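Lirnen Sample Gathering Kit, Set-up Guide
Section 9: Recording pick-and-clear examples
Revised 9/2/18 by Thitima Duangkaew

Read this section before you record anything you plan to train on. The Skulus software will accept almost any recording you give it and will report "Example saved" in green. Do not take that as praise. It means a file was written to disk.

9.1 Before you start

1. Set the work panel down flat and push on each corner. If it rocks, fix it now.
2. Power up the arm and let Skulus finish its start-up check.
3. Open the wrist view on the operator screen. Both fingertips must show at the bottom, with work surface between them.
4. Scatter the small white pieces by hand. Do not line them up. A learner trained on neat rows learns neat rows.
5. Put the yellow receptacle at the right side.
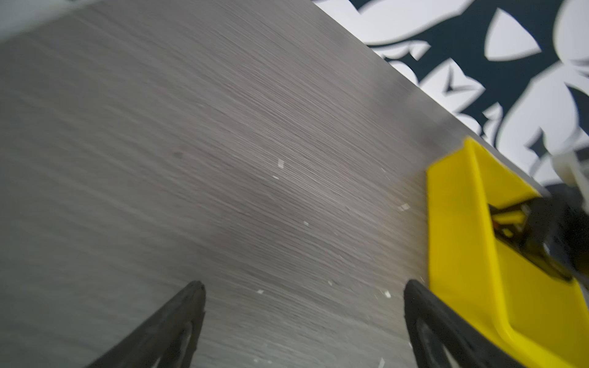 Figure 9-1. Wrist view with fingers open, white pieces on the panel, yellow receptacle at right.

Note: Patterned flooring past the panel is allowed. The sales sheet says the learner "ignores background." We have not seen enough evidence to repeat that claim here. If you change the floor covering partway through a set, start a new set.

9.2 Checking the view

1. Open the fingers all the way.
2. Move the arm until the panel takes up most of the wrist view.
3. Look for the metal strip along the panel's edge. It gives you a straight line to judge the angle by, and it is more use than the on-screen level, which drifts.
4. Find the white pieces on the operator screen. If you can't pick them out from the grain, the learner probably can't either, whatever the confidence bar says.
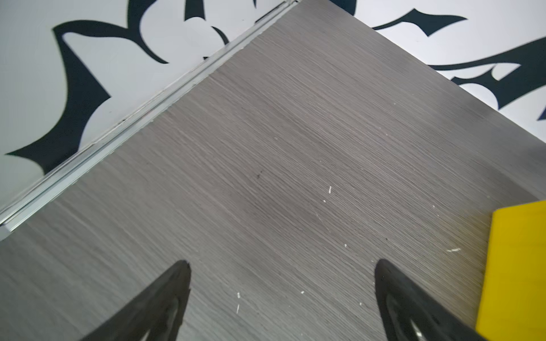
Figure 9-2. Metal strip at upper left, used as the angle reference.

Caution: Keep hands off the panel while the arm is live. The soft stop works most of the time. Use the hard stop.

Dark spots on the panel are a known nuisance. Wipe the panel once. If a spot stays, leave it alone and write it in the set log. Do not scrub between examples, or half your set will have a different surface from the other half.

9.3 Recording

1. Press Record and wait for the tone.
2. Guide the arm to one piece. Go at a normal speed. Slow, careful demonstrations look good in playback and train a slow, careful robot.
3. Close the fingers, lift, and carry the piece to the yellow receptacle.
4. Open the fingers and back away before you press Stop.
5. Mark the example Good, Miss or Discard. Misses are worth keeping. Mislabeled misses are not.

The quick-start card says 783 examples are enough for a first model. Ours trained on 783 and pinched at bare panel. At 2000 it was passable with the receptacle in one spot and poor anywhere else. Our current set holds 3040, and we still would not leave it running alone.

9.4 Checking for drift

Stop now and then and compare the live view with the first view in the set.

1. Bring the arm back to the start pose.
2. Compare the edge strip, the fingertips and the receptacle with your saved view.
3. If the strip has moved, find out whether the panel slid or the wrist mount slipped. Tighten the mount before blaming the panel.
4. Check the rail channel for dirt and clean it at the end of the set.
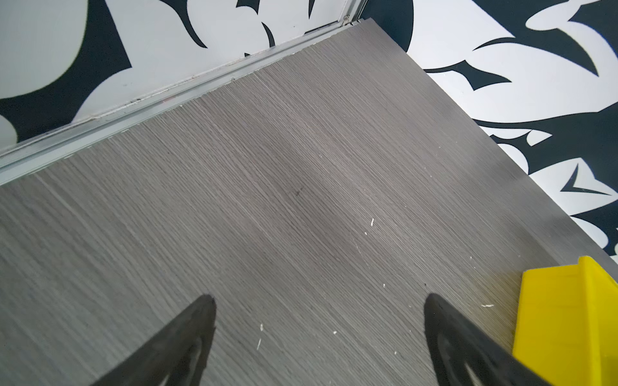
Figure 9-3. Rail, panel and receptacle in view for a drift check. Note flecks in the rail channel.

Note: Auto-Align (added in February) is off by default. Leave it off. It shifts the picture to match the saved view and does nothing for the arm, so the two stop agreeing and you won't get a warning.

9.5 Saving the set

1. Name the set with the station name first, then the operator's initials.
2. Export to Plirna format. Addo export is offered in the menu but drops the Miss labels.
3. Open the exported set and play back a few examples from the middle.
4. Keep the raw files until a model trained on the set has been tested on the arm.

For label repair, see Section 10.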